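Nillent hand gripper, tried at the Kutent open day, Musbridge

Wed 3 November. Quick one, typing this on the train so excuse the thumbs.

Went mainly for the hand-held gripper. You hold it, you squeeze, two fingers close, and the thing records what your hand did so an arm can copy it later. Felicja Piątek ran the demo, 30 minutes, 8 of us in the group. She talks fast. Good demo though, no slides.

First impression: bigger than the web photos. Fills your view when you look down it. Squeeze is light, nicer than I expected, no pinch at the palm. Got the hang of it on the third try. My wrist was complaining by the end of my turn, and I've got big hands. Anyone smaller should try before ordering.
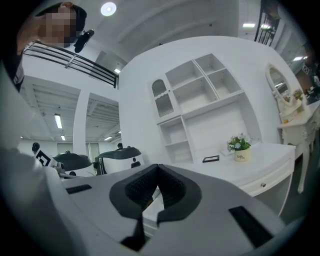
Kutent Open Day Notes, Issue 14

Fingertips are the best part. Black, rubbery, curved so they meet at the top, with dotted pads on the inside faces. They gave a bit when I pressed them and held on to a pen cap fine. A flat coaster was harder, took me four goes. Felicja got it in one, annoyingly.

The room is set up like somebody's home, white desk and hutch, flowers in a pot that says "Life", a vanity with an oval mirror. Much better than a bare test bench. You reach around stuff like you would at home and you find out fast wich angles are awkward.

Gripes. Price is 4000 and that's without the software seat. Spare fingertips sold seperately. Asked Eusebio Aguirre at the desk how long a pair lasts, he said depends what you grab. Ok. Manual is thin, and the section on calibration sends you to a page that isn't there.

Against the Kim, which I tried in February: Kim is lighter, Nillent has the better grip by a mile. For small household stuff I'd take the Nillent. For long sessions, the Kim.

Four stars. Would be more if they'd fix the manual. Coffee was decent, parking is not, go early.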